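I've gone right off the self-checkout, and I say that as someone who used to race for it. My local Prostgate took out all but 2 of its staffed tills in December, and now buying a pint of milk feels like sitting a test. I scan, I wait, I get told off, a light goes red.

What I miss is the small stuff. Zbigniew on the end till used to ask after my tomatoes (dreadful, every year, thanks for asking!) and he'd pop the eggs to one side without being told. It took an extra minute, if that. I've since spent 20 of them waiting for somebody to come and agree that I'm over eighteen, and I'm fifty, with the knees to prove it.

People say it's quicker, and with a sandwich and a bag of crisps I'm sure it is. Try it with a full trolley and loose carrots, though, then come back and tell me about quick.
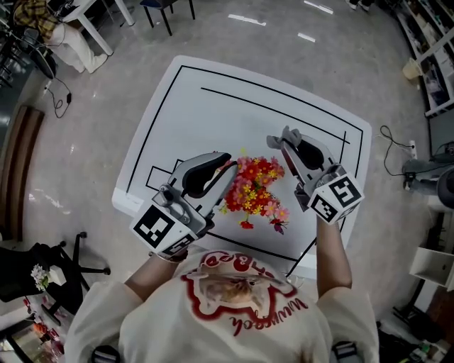
And the queue hasn't gone anywhere either, it's just moved over by the flowers. So I'm joining the slow one from now on, all the way back to the bread if need be, and I'll be having a natter when I get to the front.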